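Short Stays in Dorkley: Why Visitors Leave After One Night
Project report, Introduction to Tourism Studies
Olumide Ojo and Sumaiya Kodikara
27 March 2022

1. Background

Dorkley is a small river town at the south end of Lake Kameck. Most people who visit it are on their way to somewhere else, usually the lake resorts or the falls at Bassey. The town has an old stone bridge finished in 1686, a covered market, a boat museum and a marked path along the river. It also has a fair amount of lodging for its size, from a motel near the highway to apartments above the stores on Bridge Street.

The owners we spoke to before choosing our topic all told us the same thing. Guests book one night, check in late, and are gone by the middle of the next morning. Cleaning costs as much after one night as it does after three, so short stays bring in less money for the same work. The restaurants get one dinner out of each visitor and the museum often gets nothing.

Our project asked three questions. Why do visitors book only one night? What do they know about the town when they arrive? Would any of them have stayed longer if they had known more?

2. Method

We handed out a one-page questionnaire to overnight visitors and stopped when we had 100 completed forms. Forms were left at the front desk or in the kitchen of 10 lodgings, and we also stood at the bridge parking lot on mornings when the weather was dry. The work took four weeks. Day visitors were not included.

The questionnaire asked where people had slept the night before, where they were going next, how they had found their lodging, what they had done in Dorkley, and what they had heard of but not done. There was a blank space at the end for comments. Sumaiya handled the forms and entered the answers in a spreadsheet. Olumide did the interviews with owners, which were held in person and written up the same day.

We also read the online listing for each of the lodgings that took part. We wrote down whether it mentioned the bridge, the market, the museum, the river path, the bus to Bassey and the boat on the lake.

3. What the listings say

The listings were the weakest part of what we looked at. Most of them describe the building well and the town hardly at all. The motel gives its distance from the highway exit and nothing else about where it is. Two of the apartments say they are "close to everything" without naming anything. Only one listing mentions the river path, and it gives the wrong starting point, since the path was moved to the north bank when the old footbridge closed. 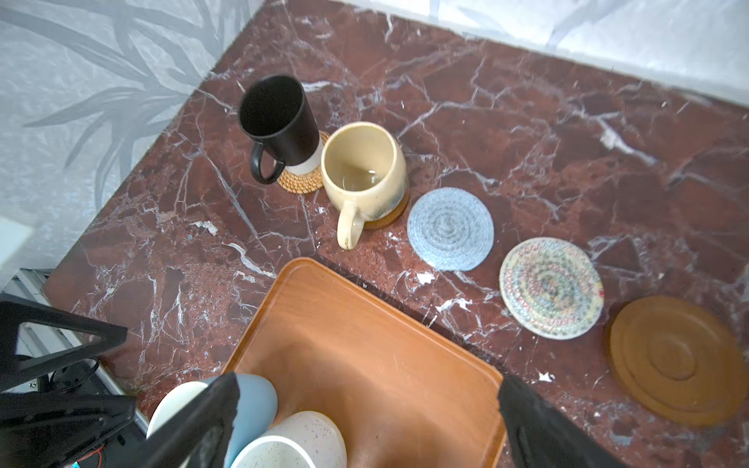 Apartment owners put most of their effort into the kitchen and the bed, and this is reasonable because those are what guests compare when they scroll through a page of rentals. A kitchen with its own character does help a listing stand out. A dark red marble counter with white veining, a black mug on a woven coaster and a cream one beside it tell a guest that someone has thought about breakfast. They do not tell the guest that the market opens early and sells bread a short walk away. When we asked owners why their pages left out the market, the usual answer was that people could look it up. According to our forms, most people did not look it up.

The guest folders inside the apartments were better. Several had a hand-drawn map, bus times and a list of places to eat. The trouble is that a guest reads the folder after arriving, when the next night is already booked in another town.

4. What visitors told us

The most common reason given for staying one night was that Dorkley was a stop on a longer drive. This was expected. The second was "not enough to do," and here the answers did not match very well with what people had done. Many who chose this reason had not been to the market, the museum or the path, and a good number had not heard of the museum.

Visitors who came by bus stayed longer than those who came by car. Some of this comes from the timetable. The bus from Bassey arrives in the late afternoon and the next one toward the lake leaves the following afternoon, so a bus passenger has most of a day in town whether or not they planned it. The bus passengers also wrote the longest comments. One said the river path was the best part of her trip and that she had found it by accident while looking for a laundromat.

Families wanted to know about things to do in the rain. Older couples asked about benches and restrooms on the path. Several drivers complained about the meters at the bridge parking lot, which take coins only and have a four-hour limit. A person who has to move the car after four hours may well decide to move it out of town.

5. The Evo card

The Evo card is a visitor pass sold at the bus station. It covers the local buses, entry to the boat museum and a reduced fare on the Kameck lake boat. It can be bought for one day or three days. We included a question on it because the owners disagreed about whether it was any use.

Few of the people who answered had the card, and almost all who did had come by bus. Drivers had not seen it because they never go into the bus station. The museum desk accepts the card but does not sell it. The boat pier neither sells it nor has a sign saying that it is accepted. We bought a three-day card ourselves and used it for every trip to hand out forms. It worked without trouble on the buses, but at the pier the clerk had to call someone to find out the right fare.
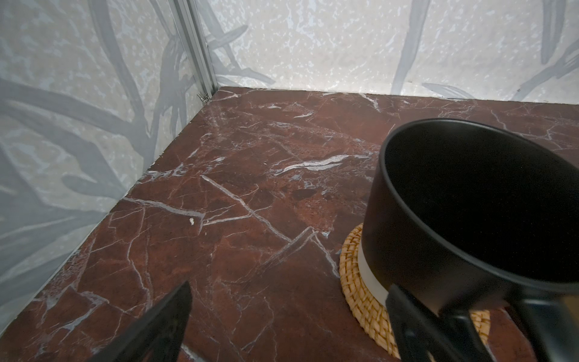 Card holders gave the town higher marks than other visitors did, and more of them said they would come back. We do not think this proves that the card makes people happier with their visit. People who buy a pass have already decided to go out and see things. It does suggest that the card is reaching the visitors who need it least, while drivers with a free morning are not being offered it at all.

6. Limits of the project

The forms were in English only, and we know that some guests at the motel could not fill them in. We collected answers in November, when the lake boat runs a reduced service and the campground is closed, so summer visitors are missing. People who left very early are also missing, and they may be the ones with the least interest in the town. Standing at the parking lot on dry mornings probably gave us a more cheerful group than we would have met in the rain.

One of the lodgings returned only blank forms. We left it in the listing review but it adds nothing to the visitor answers.

7. Suggestions

Lodging owners should add a short paragraph about the town to their listings, with the market hours and the correct start of the river path. We wrote a sample paragraph that any of them can copy, and it is attached to this report with the questionnaire.

The Evo card should be sold at the museum and offered by the lodgings at check-in. Owners told us they would be willing to do this if they did not have to pay for the cards in advance.

The parking limit at the bridge should be looked at again. An all-day rate would let drivers walk the path and eat lunch before leaving.

A second survey in summer would show whether the same pattern holds when the lake boat is running its full schedule. The questionnaire could be used again with two changes: the question on age should have wider groups, and the question about the next stop needs more space, as many people listed their entire route.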